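January, mezzanine bench, started 8.40

Carried on with the room. Dexter's theory is that if we write down where everything is before we move it, we will know where it was afterwards. I have pointed out that knowing where a thing was is a poor substitute for having it. He has given me the notebook anyway.

State of play from last time: the Clametti order for shelving is in, two bays, 546 mm deep. The alcove behind the stairs is 540. I measured it. Reece measured it. We used the same tape, the one with the bent hook, so in a sense it was only measured once. Rizzi in Presville will swap the bays for the shallower ones if the boxes are unopened. One box is unopened.

Chairs. The mesh ones have been migrating again. There should be a fixed number upstairs and they should stay upstairs, and every morning the arrangement is new. I put a strip of green tape under the seat of each one that belongs to us. By lunchtime a taped chair had gone down to the Standness people and one of theirs had come up, with a much better headrest, so I have let the matter drop.

Desk by the railing. Agreed it stays where it is, facing along the rail, because the sockets are there and I am not having another extension lead across the walkway. Tried it turned through 90 degrees for an hour. The light was nicer and I caught my hip on the corner every time I stood up. Turned it back. The feet have left four dents in the floor mat which line up with nothing.

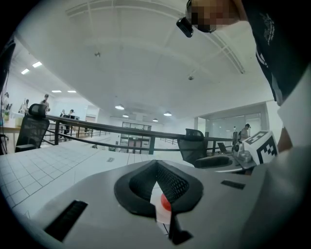
Desk side of the railing, mesh chairs, long table against the far wall.

The long table is the real argument. Reece wants it brought over to our side as a packing surface. I want it left by the wall, where it has a plant on it and gives people somewhere to put their coffee that is not my bench. It is 2,050 long according to the sticker underneath, and the gap at the top of the stairs has a newel post in it, so the table would have to go up on end and over the rail. Reece says that is how the last one came up. I asked what happened to the last one and he went to look for the drill.

Floor. White tiles are fine until you drop an M2 grub screw on them. Lost three before eleven. Swept, found one, plus a washer that fits nothing we own and a quantity of grit I would rather not think about. New rule: small fixings get opened over the tray with the lip. I wrote the rule on a card and propped it in the tray, which now has less room for fixings.

Railing. Checked the fixings along our stretch as Dexter asked. Two bolts turned by hand, which I did not enjoy. Nipped them up with the 8 mm key and put a dab of paint across each head so we can see if they move. The end post still hums if you knock it. Dexter thinks this is charming. Nothing to be hung from the rail until someone with a certificate has looked, and that includes coats, Reece.

Bench depth: settled, no more discussion. Monitor arm stays off. There is nowhere to clamp it that isn't already somebody's elbow.

Cables: half done. Labelled both ends of everything on the left of the desk, then found I had used the same number for two of them. Will redo with letters.

To do
- ring Rizzi about the bays, be vague about the second box
- new tape measure
- water plant (Dexter says he does this, the soil says otherwise)
- ask Standness if they want their chair back, not urgently
- cables, right-hand side

Packed up 5.15. The drill has still not been found, and neither, for most of the afternoon, was Reece.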